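Section 8. Recording a demonstration with the hand-held grippers

Applies to Runura two-hand kit, firmware 342 and up. Rev. 01/08/2018.

Read section 7 first (pairing and zeroing). If the grippers have been dropped or the cables swapped left/right, zero again before going on.

8.1 Before you start

1. Board flat on the table, table against the stops. Don't lean on it once the session is open.
2. Plug in both gripper cables. Left gripper to port L, right to port R. The software will not catch a swap.
3. Run each cable along the outside of the hand. Leave slack. Tight cable = jerky path = bad demo.
4. Open Atisholm on the recording PC. Wait for both status lights to go green.
5. Pick the task from the list, or make a new one. Task name max 25 characters, no spaces.

CAUTION: Keep fingers clear of the linkage when closing. Pinch point on both sides.

8.2 Recording

1. Put the parts in their start positions. Vary them a little every time, the robot needs to see more than one layout.
2. Hold both grippers over the board, fingers open, still.
3. Press the foot pedal once. One beep.
4. Do the task at a steady pace. Slower than you would by hand. No pauses to think, if you have to think, stop and redo.
5. Use only the gripper fingers. Do not steady a part with your thumb or the side of the gripper, the robot doesnt have those.
6. Come back to the open, still position.
7. Press pedal again. Two beeps = saved. One long beep = not saved, see 8.4.

Note: thin or bendy parts (loops, straps, ribbon) want a grip near the end of the fingertip pads. Close slow. If the part slides or folds over, open, let go, regrip. A regrip is fine to keep. A dropped part is not.

Note: for post tasks lift the loop clear of the top before you move sideways. Do not drag it against the pole. Dragging teaches dragging.

8.3 How many

Hang and lift tasks: 400 good demos before the first training run. Two-hand tasks may need more, check the replay score in Atisholm. Swap operators during the set if you can. Delete bad ones the same day, you wont remember which they were.

8.4 If it goes wrong

Long beep: tracking lost. Usually a gripper held too low or a sleeve over the marker dots. Push sleeves back and record again.
No beep: pedal unplugged.
Replay looks mirrored: L and R swapped. Discard the whole set, it can't be flipped afterward.
Fingers don't close fully in replay: re-zero, section 7.3.
Anything else, send the session log to Lerham support with the task name.
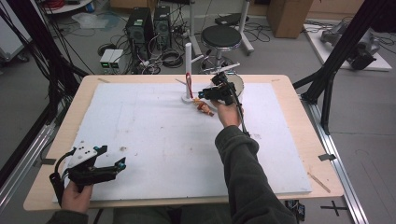
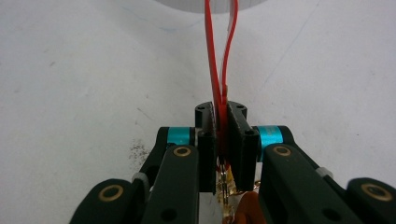
Fig. 8-1, 8-2. Loop and post task. First: both grippers over the board. Second: fingers closed on the red loop.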